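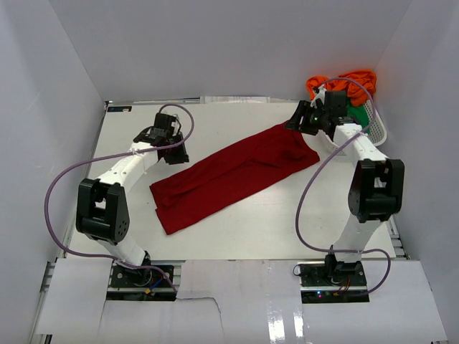 4. House Rules for Two-Arm Cloth Handling

Filed under: Robotics > Methods and Good Practice

Before we come to the rules themselves, we should say a word on how they grew up. When the Poltau cell first opened to students in April, each of them brought a private way of laying out cloth, and the notes they left for one another were kind, lengthy and very hard to compare. Lenuța Hodoroagă gathered these notes into a single sheet, Aurel Grecu argued with nearly every line of it, and what follows is the version on which the two of them could finally agree. We went back through 109 session logs with the sheet in hand, and 94 of them could be scored against every rule. The rest had gaps in the written notes and were set aside.

4.1 Starting and holding

The first rule is that a session may begin with the cloth in whatever lie it happens to have, so long as the operator writes that lie down in plain words. "On the diagonal, broad end to the lower left" is a perfectly good entry, and it would do nicely for the dark red cloth in Figure 3a. We had once hoped for a stricter grid of starting positions, but our students found it tiresome and, we came to feel, they were right.

The second rule deals with single holds. One gripper may take an end of the cloth while the other waits with its jaw pointed down, as the left arm has it in Figure 3a, and the held end should stay low. A hold just off the table is plenty for most regrasps, and it leaves less cloth to swing about if the grip is lost. The log should say which arm is holding, left or right, as viewed from the side where the bases are mounted.

For a shared hold, which we treat as its own step, the operator names the part of the cloth between the grippers and says whether it is to be kept taut or allowed to sag. Figure 3b has a gathered fold running from one gripper to the other with a sag at the center, and we would accept this under the rule provided the word "sag" appears in the entry. Where it does not, the step is marked for a second look.

Figure 3. Dark red cloth in the Poltau cell. (a) At the head of this section: the right gripper holds the narrow end. (b) Following this caption: both grippers at the cloth, with a fold between them.
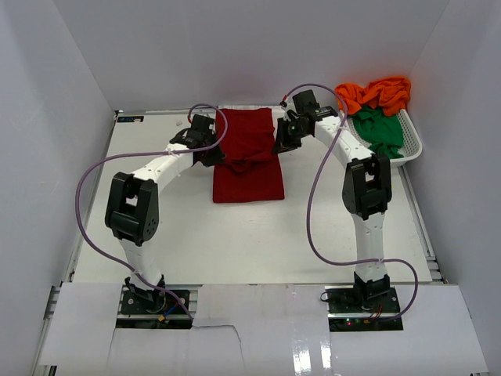

4.2 Cables, walls and the basket

The purple cables on both arms are left in wide loops on purpose, and we ask that they not be tied down tightly, tempting as that is for anyone who likes a tidy bench. A loop may pass over the cloth, as the left one does in Figure 3b, but the operator should look at it before any lift and stop if it lies beneath the fabric. We went back and forth on this with our colleagues at Basgate, who route their cables overhead, and we remain happy with the simpler habit.

The walls stay plain. The laundry basket belongs in the far right corner, and any cloth waiting in it may hang over the rim so long as it keeps clear of the arm. A neater basket would be pleasant, but we have not made it a rule.

Reader comments (3)

cirby_bench: We tried the sag/taut wording at Cirby and it has saved us a good deal of back-and-forth already. Could you share the blank log sheet too?

Lenuța Hodoroagă: Gladly, I'll add it to the project page once Aurel has finished arguing with it!

M. from Bucur: I'd still like to see a limit on how high a single hold can go. "Low" means something different to every student I have.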